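Guides > Pluvusik Shape Blocks > Section 2: Laying out the board

Section 2: Laying out the board

You should by now have the board out of its box and the packing paper in the recycling. If the packing paper has become the favourite toy, start again tomorrow.

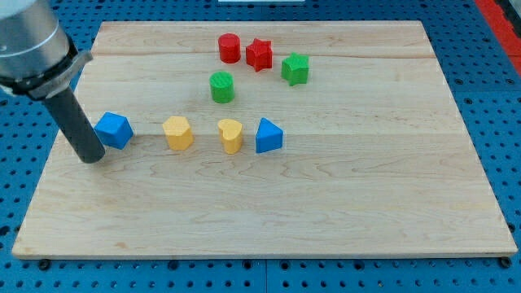

The board has no slots, pegs or printed outlines. Blocks stand wherever you put them, and that freedom is the cause of most of the letters we get. Glenys Marsden, who wrote the first edition of this guide, believed people would find their own way. They found several, and so this section is now numbered.

1. Lay the board on a flat table. A tray on a knee is a flat table for up to ten seconds.

2. Turn the board so that one long side faces the player. Either will do.

3. Stand each block on its base with its shape facing up: the hexagon should look like a hexagon from above, and the heart like a heart.

4. Leave bare wood between neighbours, enough for small fingers to get round a block without taking the next one with them.

5. Turn a block or two at an angle. A cube set perfectly square is very easy to recognise, and players get smug.

6. Name a colour and a shape, such as "yellow heart", and wait. Waiting is the hard part. Do not point with your eyebrows.

Note: Two blocks may share a colour without sharing a shape. A yellow hexagon is the wrong answer to "yellow heart", however firmly it is handed to you.

Note: Triangles can point any way you like. We had a long correspondence with a Mr Tunstall on this matter and consider it closed.

CAUTION: Do not lift the board with the blocks on it. You will get as far as the door.

CAUTION: Wipe the board with a barely damp cloth. Do not soak it, and keep it out of the dishwasher, even on the gentle programme.

If a block goes missing, look under the sofa before ordering a spare. For putting everything back in the box, see Section 3, and allow more time than you think.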